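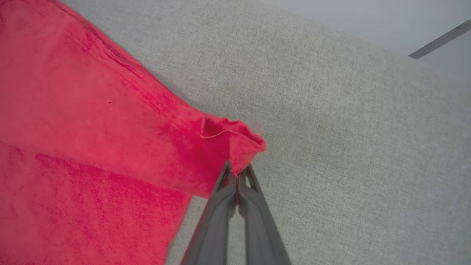
Corner of the red fabric, with the rolled hem and a few loose fibers at the tip.

Dondley Kit Care list
Subject: Re: Folding the red shirts with white sleeves
Date: 2024-07-18

Crescencio Ayala wrote:

> Dear all, I have taken over the shirts from the spring season and I have
> a few questions. We have 134 shirts, all of the red model with the white
> sleeves and the big letters on the chest. Until now they were hung on
> wire hangers, but the shoulders have little bumps now and the rail is
> bending. I would like to fold them and put them in boxes.
>
> 1. Do you fold in halves or in thirds?
> 2. Is it bad to fold over the letters? On some of ours the edges of the
> print have begun to lift.
> 3. How do you stop the red from going into the white cuffs? I washed one
> load with Fluneo at the temperature on the bottle and two shirts came
> out with pink sleeves.
> 4. What do you do with hems that begin to fray?
>
> Thank you for any help. I am not in a hurry, the boxes are not even
> bought.

Dear Crescencio, dear list,

I will try to answer in your order, but I must begin with the third question, as it decides whether the others are worth the effort.

The pink sleeves come most probably from the waiting and not from the washing. A red cotton shirt that lies damp on itself in the machine for one hour will give color to anything white that touches it, and the sleeve always touches the body. So I take the load out immediately and I pull each sleeve away from the red part before I hang it. I do not wash more than 43 shirts in one day, which for me is the limit of the drying lines and not of the machine. For the first three washes of a new shirt I use cold water only. With Fluneo I have no experience. I use a powder without perfume that I buy in the large bag from Giannakopoulos, and it does the work.

For the two shirts that are pink already, please do not put them in the dryer. Soak them again in cold water with a color remover that is made for cotton, and look at the label first, as some of these products also attack the print. If the shirt has been ironed since, I am afraid the pink will stay.

Now the folding. I tried thirds for one whole season and I went back to halves. Thirds look very nice in the box, but with a long shirt you get two creases on the chest, and both of them like to fall on a letter.

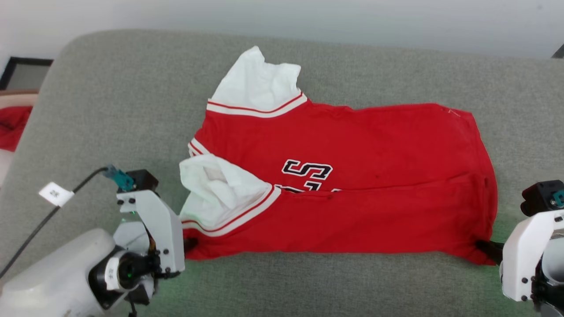

The half fold needs a flat place that is a little soft, and I prefer a cushion to a table, for the reason that the cotton does not slide away when I smooth it. Take the two bottom corners of the shirt, one in each hand, and bring the hem up over the chest. You see how the hem layer then lies across the letters and covers them partly, with the big S still showing. This is a fold I make only when the shirts will be worn again in the same week. One sleeve there still points up and the other is crumpled inward on the left, and the sleeves must be put in order before anything else is folded, otherwise the striped cuff makes a thick place in the stack. For boxes I do it differently, as follows.

Lay the shirt with the letters down. Put both sleeves straight across the back, one over the other, so that the striped bands lie flat. Put a sheet of white tissue between the sleeves and the red back. Fold the hem up until it meets the bottom of the collar, but do not press the fold with the hand. It will find its own place under the weight of the others. Turn it over only when it goes into the box, so that the letters look up and you can read which shirt it is.

This answers your second question partly. The fold is not terrible for a print that is still in good condition. It is bad for a print that is old, and very bad when the box is in a cold room, where the print becomes stiff. On the shirts where the edges have begun to lift, I would put a roll of tissue inside the fold, thick like a thumb, so the letters bend slowly and not sharply. I bought 400 sheets from Poretti last February and I still have a good pile. Please ask for the paper without acid. The ordinary one turns yellow and the yellow goes to the sleeves.

One more remark on the stack.
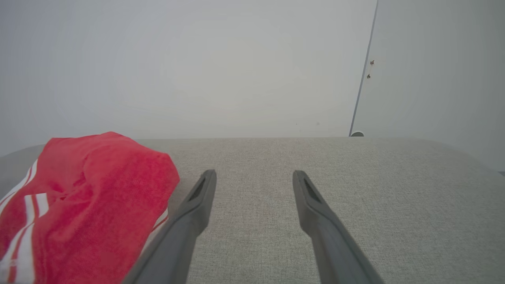 I do not put more than eight shirts on top of each other. With ten or twelve the lowest one comes out with creases that need steam, and steam is again not good for the letters. It is better to have more boxes that are low than a few that are deep. For your quantity I would look for boxes in which two stacks fit side by side, and I would leave the lid a little open for the first days. If a shirt has been thrown somewhere in a heap, shake it and let it lie open for the night before you fold it. Small creases go out by themselves.

About the hems. When the hem begins to roll and you find some loose fibers at a corner, please do not pull them. Cut them with small scissors close to the fabric, then look if the stitch itself is open. If the stitch is closed, there is nothing more to do. If it is open, sew four or five stitches by hand in red thread, a little farther than the damage on both sides. I use cotton thread in the spool of 200 meters, which is enough for several seasons. The polyester thread is stronger, but it cuts into the cotton after many washes, and then the hole is bigger than before. A rolled hem can be made flat with the iron from the inside, through a damp cloth, well away from the print.

The bumps in the shoulders go away if you wet only that place with a sprayer and let the shirt dry flat.

Could you tell us which size of box you are considering, and if the room is heated in winter? I would also like to hear from the others on this list if anyone has glued a lifted letter with success. I tried it two times with a textile glue and both times the edge became hard and a little gray, so I do not recommend what I used, but perhaps there is a better one.

With kind regards to all, and good luck with the boxes.

--
You receive this message as a subscriber of the Dondley Kit Care list.
Please delete the parts you do not need when you quote.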